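第5章 遠隔操作による作業の教示

5.1 本章の適用範囲

本章では、双腕型教示装置Godura(以下「本装置」)に衣類の取り扱い作業を教示する手順について定めます。対象は、操作者がリーダーアームを手で動かし、フォロワーアームをこれに追従させて動作を記録する遠隔教示方式です。アームを直接手で持って動かす直接教示方式については第6章を参照してください。

第3章の据付および第4章の原点調整が完了していない場合は、本章の作業を開始しないでください。教示作業は、Felavholmが実施する操作者講習を修了した者が行うものとします。

5.2 教示前の準備

1. 非常停止ボタンを操作者の手が届く位置に置き、押下時に両アームの駆動が遮断されることを確認します。
2. 左右のグリッパーについて、ハウジングの固定ねじに緩みがないことを確認します。緩みがある場合は付属の六角レンチで締め直してください。
3. カメラモジュールのコネクタが奥まで差し込まれていることを確認します。
4. 各ケーブルがアームの関節に挟まれないこと、および手首を可動範囲の端まで回しても張らないことを確認します。
5. 作業対象の衣類と収納先のかごを、両アームの到達範囲内に配置します。椅子の座面を衣類の仮置き台として使用する場合は、椅子が動かないよう固定してください。
6. 操作画面の「教示」タブを開き、手首カメラ2系統と頭部カメラの映像が表示されることを確認します。

注記:かごに袋を掛けて使用する場合は、袋の縁を内側に収め、指先に掛からないようにしてください。袋の有無は、同一の作業名で記録する間は変更しないでください。

注意:アームの可動範囲から700 mm以内に人が立ち入っている状態で駆動電源を投入しないでください。

5.3 追従の開始

1. リーダーアームを待機姿勢に置き、左右のハンドルを開いた状態にします。
2. 駆動電源を投入し、操作画面の「同期」を選択します。フォロワーアームが低速でリーダーアームの姿勢に近づきます。
3. 同期が完了すると、状態欄の表示が「追従中」に変わります。表示が変わるまでハンドルを動かさないでください。
4. 左右のハンドルを順にゆっくり開閉し、対応する側のグリッパーが動作することを確認します。左右が入れ替わっている場合は直ちに追従を停止し、4.5項の割り当て設定をやり直してください。

5.4 衣類の把持およびかご上への移動の教示

1. 作業名と担当者名を入力し、「記録開始」を選択します。
2. グリッパーを開いたまま衣類の上方に移動し、指先を布の折り重なった部分へ垂直に下ろします。
3. ハンドルを徐々に閉じ、布をつまみます。座面や床に指先を押し付けないでください。
4. 衣類を持ち上げ、垂れた端が周囲の物に掛からない高さを保ちながら、かごの上方へ移動します。
5. かごの開口部の上でいったん動作を止め、頭部カメラの映像で衣類とかごの位置関係を確認します。 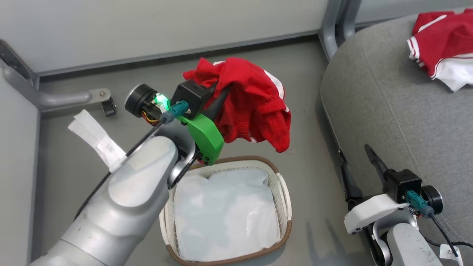
図5-1 左アームで把持した衣類をかごの上方に保持した状態(頭部視点)

6. 衣類の下端がかごの縁の内側にあることを確認し、グリッパーを下げます。
7. ハンドルを開いて衣類を放します。布が指先に残る場合は、グリッパーを開いたまま小さく上下に動かしてください。ハンドルを急に振る操作は行わないでください。
8. アームを待機姿勢に戻し、「記録終了」を選択します。

一回の記録時間は、およそ51秒以内に収めることを推奨します。これを大きく超える場合は、作業を「把持」と「収納」に分割し、それぞれ別の作業名で登録してください。

注記:片方のアームのみで作業を行う場合も、もう一方のアームの姿勢は同時に記録されます。使用しない側のアームは、作業中のアームおよび衣類の移動経路に入らない位置で静止させてください。

注意:把持した衣類がケーブルまたは関節に絡んだ場合は、追従を停止し、駆動電源を遮断してから手で取り除いてください。追従中のアームに手を触れないでください。

5.5 記録の確認および登録

1. 「記録一覧」から該当する記録を選択し、再生します。
2. 次の事項を確認します。
・すべてのカメラ映像に欠落がないこと
・把持から解放までの動作が連続していること
・操作者の手や身体が手首カメラの映像に入っていないこと
3. 問題がなければ「採用」を選択します。やり直す場合は「破棄」を選択し、衣類を開始位置に戻したうえで5.4項の手順1から実施します。
4. 同一条件の記録が9件に達した時点で、衣類の向きと置き方を変更し、続きの記録を行います。

落下などの失敗を含む記録は、採用記録に混在させず、「失敗例」として別に登録してください。回復動作の教示に使用する場合の設定は7.2項に示します。

5.6 異常時の処置

追従の遅れが目立つ場合
制御用計算機と本装置を接続する通信ケーブルを確認し、他の処理を終了してから再度同期を行います。

布をつまめない場合
指先パッドの摩耗および汚れを点検します。異常がなければ、操作画面の「把持力」を1段階上げてください。設定値4を超える把持力は、薄手の衣類には使用しないでください。

カメラ映像が途切れる場合
記録を終了し、駆動電源を遮断した後にコネクタを差し直します。症状が続く場合は使用を中止し、Follvilleサービス窓口に機体番号と発生時の作業名を連絡してください。

5.7 作業終了時の処置

1. 両グリッパーに衣類が残っていないことを確認します。
2. 両アームを待機姿勢に戻し、「追従停止」を選択します。
3. 駆動電源を遮断し、状態欄の表示が「停止」になったことを確認します。
4. 採用した記録の件数と特記事項を作業日誌に記入します。

本章の内容に関する照会は、教示手順担当 Phong Tiêu 宛てとしてください。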